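Home Boards Grippers and Hands Cameras Controllers Search Log in

Soft pads or hard tips on a hand-held gripper for round fruit?

Posted in Grippers and Hands
113 views – 2 replies – 6 followers

Fadwa Ezzat

I am choosing fingertips for a pair of hand-held grippers and would like advice before I order more parts.

The job is moving small fruit between bowls on a table, one piece at a time, with a gripper in each hand. The recordings go to a colleague who trains a small two-arm setup with them. The arms use the same fingers, so whatever I pick for the hand-held tools has to go on the arms too.

I have tried two kinds of tips so far. The first are Stedell hard plastic tips with a shallow V groove. They are very precise on boxes and pens, but round fruit rolls out of the groove if I close even slightly off center. They also left dents in ripe plums. The second are Cavik silicone pads, the medium ones. These hold nearly everything I have tried, but the pad bends at the front edge when I push down into a bowl, and then the fruit turns as I lift it. The turn is only a few degrees, but my colleague says it shows up as noise.

My questions are these. Is there a stiffness between the two that people use for fruit? Does the camera position matter here? Mine is on the wrist looking forward along the fingers, and once the tips close I lose sight of part of the bowl. And does anyone limit the closing force in the controller, or do you just train your hand?

I have a Trultell controller on the arms. The hand-held tools have no motor, just the trigger.

Share (2) Follow

Reply from chisholm_bench

Get the hard ones and glue sandpaper on them. Fine grit. I did this on a Chisholm parallel gripper and it has never dropped anything. I don't pick up fruit though, mostly aluminum blocks and a few PVC elbows.

For force just turn the current limit down until it starts dropping stuff and then go up a little. No idea about the hand-held ones.

2 comments

Fadwa Ezzat: Thank you, but sandpaper would mark the skin, and I need to use the same fruit for more than one session.

chisholm_bench: ok then not sandpaper

Share (0)

Reply from Essam Hamdy

I have used both of the tips you mention, and I now use a firmer pad on a finger with linkages. I don't think stiffness alone is your problem. With a flat pad the contact on a round object is a small patch, and if the two patches are not directly across from each other the object turns. A softer pad makes the patch bigger but lets the whole tip lean. A hard groove only works if the object is the size the groove was cut for.

What helped me was a pad with some texture and a firm backing. The surface gives a little, and the backing keeps the tip from folding when you press into a bowl. If your Cavik pads came without a backing plate, try cutting one from thin sheet plastic and taping it behind the pad before you spend money. Trim it a little short of the front edge or you will feel it scrape on the bowl.

Then look at your approach. In a deep bowl people tend to come in at a steep angle and close early, so one finger touches first and pushes the fruit into the other. I come in lower, open wider than I need to, and wait until both tips are past the middle of the fruit. It is slower. I did a run of 21 picks with the backed pads and that approach and had one drop, on a lime. The same run with the unbacked pads gave me 6 drops. That is a small test and I would not lean on it too hard, but the difference was easy to feel in the hand.

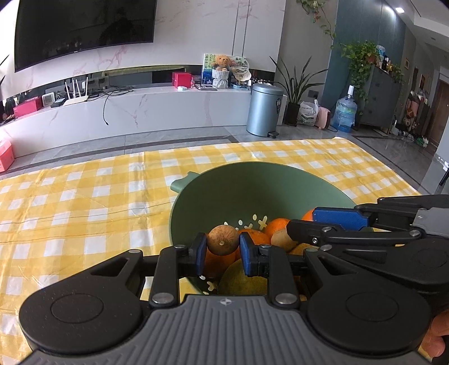 Photo by Essam Hamdy
Member – Grippers and Hands

That is the view I work with, from a camera on the tool. Both blue fingertips are in sight with the brown fruit between them, and so are the drainage holes in the colander behind it. If you can see both contact points you can correct as you close. What you lose is the near side of the bowl, where my right fingertip and the palm plate cover part of the big green fruit. I tried the camera higher up and got more of the bowl, but then the tips were small in the picture and I closed badly. I went back to the low mount.

The other gripper comes in over the right rim, and it takes practice to keep the two from bumping. Agree on a side for each hand and stay with it, or your colleague will get a lot of crossed paths.

On force, there is nothing to set on a trigger tool, so you do have to train your hand. I put a strip of foam under the trigger so I can feel the last part of the travel. On the arms, set the limit in the Trultell controller by the softest fruit you plan to use and leave it there – changing it per object made my results hard to compare. Mine is at 1,000 on the controller's own scale, but I would find your own number. It depends on the finger length.

Oranges are the easy part, by the way. Try something small and smooth before you settle on a pad. If it holds that without turning, the rest should be fine.

3 comments

Fadwa Ezzat: The backing plate is a good idea, I had not thought of it. How thick?

Essam Hamdy: I used the lid of a food container. Thinner than a credit card. If it bends when you flick it, double it up.

Fadwa Ezzat: Doubled works better for me. Still some turning on plums, less on everything else. I will try the lower camera mount next and post the drops for each pad.

Share (4) Follow

Get new posts from Grippers and Hands by email. You can unsubscribe at any time.

This site uses cookies to keep you logged in. Accept Settings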